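Stetodix adds a bowl-and-post key stand to its hallway range, and keeps its claims short

PRESS RELEASE
For release in July

Stetodix today adds the Flivine, a white stand with a round bowl and an upright post, to its line of small goods for the front hall. The company does not promise that it will change anyone's morning. It is a place to put keys.

"I have bought a lot of things that were going to fix my hallway," said Duyên Tô, head of product at Stetodix. "Most of them ended up holding old receipts. So when our own design team came to me with a stand for keys, my first question was why a saucer wouldn't do the job."

The question stayed open for most of the project. Before signing off on the design, Tô asked 1,214 customers of the Stetodix online store where their keys were at that moment. Up to 25 percent could not say. She is careful with that number. People who answer a survey on lost keys may well be people who lose keys, and the company makes no wider claim from it.

The stand pairs two habits that tend to fight each other in the same household. Some people hang their keys and some drop them. The bowl takes coins, earbuds and whatever else comes out of a coat pocket - the pegs on the post take a ring. Colored tags, a cheap idea and an old one, are still the quickest way to tell one bunch from another. 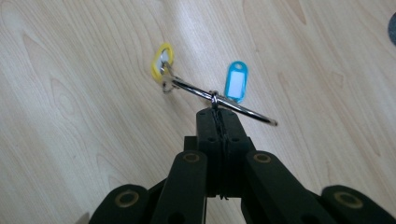
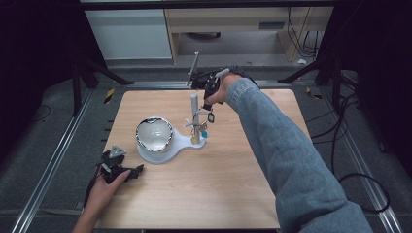
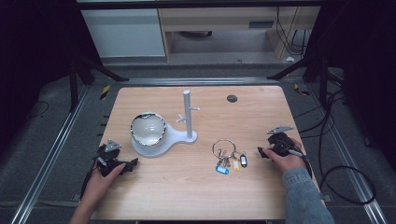
A key ring with colored tags above a light wooden surface, a key and a blue tag hanging at the post, and keys with tags lying on the table, with the white stand and its bowl in the second and third pictures.

Sơn Đinh, who runs the Drurkeck home goods store on Meireles Street, tried an early version by the register for 21 days. His report was mixed. "The bowl filled up with pens by the first afternoon," he said. "The keys did go on the post, I'll give it that. Ask me again in a year."

Stetodix has left out the usual extras. There is no app, no tracker and no light. Anyone who wants to find keys left in a taxi will need a different product, and heavy bunches should be split up before they are hung.

The Flivine goes on sale this month in 16 stores and through the Stetodix website. It comes in white. Other colors have been discussed, and Tô remains unconvinced.

Press contact: Stetodix press office, weekdays from 9 a.m.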